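How to Store Outgrown Children's Clothes for the Next Child

Posted in: Home and Laundry

Between my older child and my younger child there are two years, and between their sizes there is sometimes less and sometimes more. In the first winter I put everything outgrown in a plastic bag and pushed it under the bed. When I opened the bag, the white things had yellow spots at the neck, the rubber in the waists was dead, and half of the clothes were for the wrong season. After this I made a method, and I write it down for other parents who have a small apartment and not much patience.

What you need

Boxes with lids. I use the 74 liter box from Padico, but any box which closes well will do.
Paper labels and a thick marker.
Cotton pillowcases, old ones are fine.
Ordinary laundry detergent, and oxygen bleach for the white things.
A table or a clean floor.

Step 1. Decide what is worth keeping

Do this before you wash, otherwise you wash things you will throw away. Hold each piece against the window. If you can see light through the knees or the seat, it will not survive a second child. Pull the waist with both hands and let go. A good waist comes back at once, a tired one stays wavy. Tired elastic can be changed, but be strict with yourself and ask if you really will do it.

I keep fewer T-shirts than I would like and more pants than I think I need. Pants are expensive and the good ones are hard to find second hand, while T-shirts arrive from everywhere.
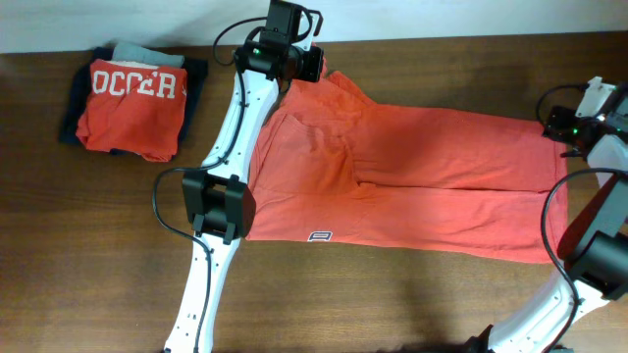
A folded stack on the left, with orange-red pants laid flat in the center.

Step 2. Wash everything, also what looks clean

The yellow spots in my first bag came from clothes which looked perfectly clean when I put them in. Milk, juice and sweat leave a trace that you don't see in the first week, and it turns yellow slowly in the dark. So wash everything again, even if it comes straight from the closet.

Do not use fabric softener on this wash. It leaves a thin layer on the fibers, and in storage the layer can begin to smell old. For white cotton, soak it overnight with oxygen bleach before the normal wash. Read the label first, wool and silk must not have this treatment.

Zippers closed, buttons open, pockets empty. I once stored a jacket with a piece of chewing gum in it and I don't recommend.

Step 3. Dry longer than you believe necessary

A seam holds water for much longer than the flat cloth beside it. The thick places are the waist, the cuffs, the hood and the inside corners of pockets. Press them between two fingers. If they feel cool, they are not dry yet. I leave everything on the rack one more night after it feels dry, and in November, when our heating is weak, I leave it two nights.

Step 4. Fold flat and to one width
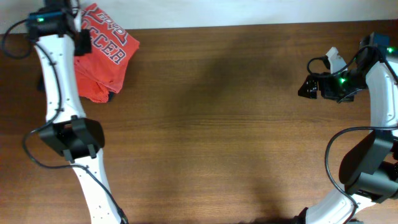 Folding for storage is different from folding for the closet. In the closet you want to see each piece and take it out easily, but in the box you want few sharp folds and no empty corners. First measure the inside of your box and decide one width for everything. Then you need a surface where you can keep a straight line without thinking. A wooden table with the grain going from left to right, like on this one, is a good help: put the waist or the hem along a line of the grain and the pile comes out straight. If your table is one plain color, put a strip of paper tape across it.

For pants, lay them flat, smooth them from the waist down, put one leg over the other and fold from the bottom. For shirts, put the sleeves behind and fold the sides to the width of the box, then fold once across. Shirts with a big print should be folded as few times as possible, and never with print against print. Put a piece of baking paper between if the print feels sticky.

Heavy things go to the bottom, so jeans and sweaters first, then pants, then shirts, and baby things on the top.

Step 5. Sort by size first and season second

Many people sort by kind: all pants together, all shirts together. It looks nice, but when the child grows, you must open every box. I sort by size, and inside the size I make one pillowcase for warm weather and one for cold weather. A pillowcase lets air pass and keeps the pile together when you lift it.

Do not trust the size on the tag completely. Sizes from Onis are small in the legs, in my experience, and the pants go in the box one size lower. Compare each piece with something you know well and sort it by the real measure. 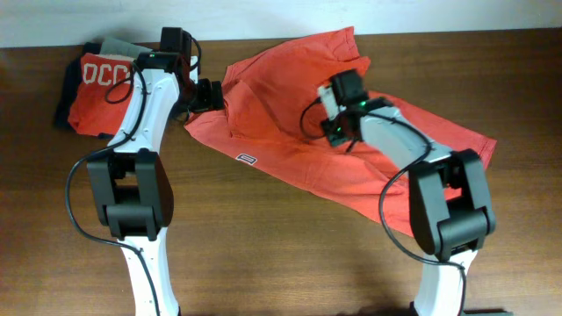

One reader wrote to me that sorting by size did not work in her house, where the second child was wide and short and the first one long and thin, so for pants she now writes the inside leg in inches on a piece of tape and ignores the size. I have tried it since then, and for pants I agree with her. For shirts I still use the size.

Step 6. Label on two sides

Write the size, the season and the month you closed the box. Put one label on the short side and the same on the lid. My labels look like this:

Size 6, cold weather, closed in March
3 sweaters, 2 jackets, pants, pajamas

I write the number only for the big things. It is enough to know if I must buy a jacket or not.

Step 7. Choose the place

A dry closet inside the apartment is best. The attic is too hot in summer and elastic does not like heat. A basement can be fine if you lift the boxes from the floor on a piece of board. Our basement in Grorkar was humid and I lost one whole box there.

Open each box once in the year, take out the top pile and smell it. If it smells closed, leave the lid off for an afternoon. The longest I have left a box without opening was 16 months, and only the elastic in one pair of leggings had gone bad.

Taking the clothes out again

Wash one time before use, with a short cycle, and try on everything in the same afternoon if your child accepts it. Things that don't fit go back in the correct box immediately, with the label corrected. If you wait until evening they will go in the drawer and stay there.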